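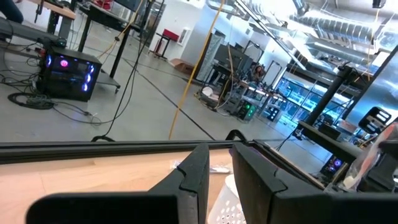 Prikbridge Household Spending Diary Dataset
Data card and README, second release

Summary
The Prikbridge Household Spending Diary Dataset contains itemized records of everyday purchases made by households in the town of Prikbridge and the neighboring district of Birkano. Each household kept a written diary for 30 consecutive days and recorded every purchase of food, cleaning supplies, personal care goods, transport and small household items. The release covers 934 households. It is intended for students and researchers working on local prices, household budgets and the accuracy of self-reported spending.

The dataset is maintained by the Zeltden Office for Household Statistics. Questions about the sampling design should be addressed to Mwanaisha Khaemba. Questions about the files themselves should be addressed to Victor Lema.

Contents of the release
households.csv -- one row per household, with size, district, dwelling type and income band
purchases.csv -- one row per recorded purchase
items.csv -- the item code list, with the group to which each code belongs
shops.csv -- shop type and district; shop names are not released
codebook.txt -- definitions of all variables and permitted values

All files are encoded in UTF-8 and use a comma as the separator. Decimal values use a period. Empty cells indicate that the diary keeper left the field blank; the value -9 indicates that an entry was present but could not be read.

Main variables in purchases.csv
hh_id: household identifier, matching households.csv
day: day of the diary, from 1 to 30
item_code: four-digit code, matching items.csv
qty: quantity as written by the diary keeper
unit: unit of quantity, standardized by the coding team
price: total amount paid for the line, in local currency
promo: 1 if the diary keeper marked the purchase as reduced in price, otherwise 0

Collection
Diaries were delivered by hand and collected by the same interviewer at the end of the recording period. Interviewers made one visit during the first week to review the entries and answer questions. Households were asked to attach receipts when they had them, but receipts were not required. The recording periods were spread over several months. No diaries were kept in December, when spending on gifts and travel would have made comparison between households difficult.

Coding of items
The item list contains 200 codes. Personal care goods proved the hardest group to code in the first release, as many diary keepers wrote only "bathroom things" or the name of a shop. The diary form was revised for the second release and now provides separate lines for soap, toothpaste, toothbrushes, shampoo and paper goods.
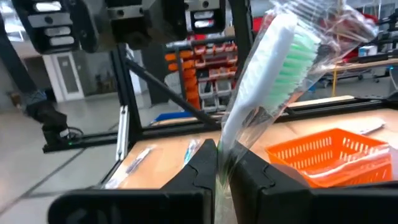 Purchases sold as a set are coded under the main item when one price was written for the whole set. Where the diary keeper gave a price for each part, the parts appear as separate rows. Refills and spare parts carry the code of the product they belong to. The coding rules were drafted by Colette Perrin and checked against a sample of diaries by Iker Sarmiento. Disagreements between coders were settled by discussion, and the agreed code is the only one released.

Known limitations
Small cash purchases are likely to be underreported, particularly snacks and single bus fares. Entries become shorter toward the end of many diaries, and users comparing early and late days should take this into account. Households with one member are underrepresented in Birkano. Weights are supplied in households.csv under the name w_final and should be used for any estimate that refers to the whole area.

In the Were neighborhood, 98 households used an earlier version of the form. These are marked with form_v = 1. Their personal care entries are less detailed than the rest and should be grouped before analysis.

Privacy
Names, addresses and telephone numbers were removed before coding began. Income is given in bands only. Users agree not to attempt to identify any household and not to combine the files with other records for that purpose.

Changes from the first release
Item codes for cleaning supplies have been revised -- see codebook.txt for the conversion table.
Duplicate rows caused by double entry of receipts have been removed.
The variable promo has been added.

Citation
Yap, Mark Anthony, and Khaemba, Mwanaisha. Prikbridge Household Spending Diary Dataset, second release. Zeltden Office for Household Statistics.

Terms of use
The files may be used free of charge for teaching and noncommercial research. Redistribution of the household-level files requires written permission from the Office. Tables and charts produced from the data may be published with the citation given in this document.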